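From the Reading Corner

Our August pick is The Salt Road to Skotach, the fourth of the Bilstead mysteries, and I have to say I stayed up far too late with it (again!). Inspector Bilstead is sent to the harbor town of Sillov, where a ferry pilot has vanished and the whole town seems to know why, though getting a straight word out of any of them takes most of the book. 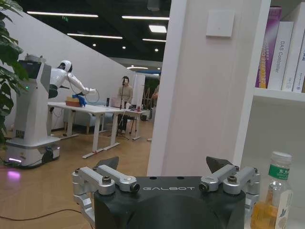
Page last changed: August

It's a slow starter, and I'll admit the first 60 pages or so had me wondering, but once the lighthouse logs turn up in chapter 7 you won't want to put it down. If you're new to the series you can start right in, although the bits about Bilstead's sister will mean more if you've read the earlier ones.

Laryea Books on the square has put aside 23 paperback copies for our members, so do stop in and mention the newsletter when you go.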